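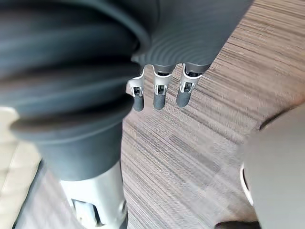 Ribbed sleeve and joint bracket, close up.

Kendra Lavoie's sourdough crackers are back by demand, the demand being mostly Kendra's. Stir 100 grams of tired starter with 70 grams of flour, a spoonful of olive oil and more salt than seems polite. Chill it for an hour, roll it until you can nearly read this newsletter through it, and bake until the edges brown. Last February's batch stayed in for 45 minutes and was served as roofing. Tyra Backlund would like her rolling pin returned, preferably before the pie issue.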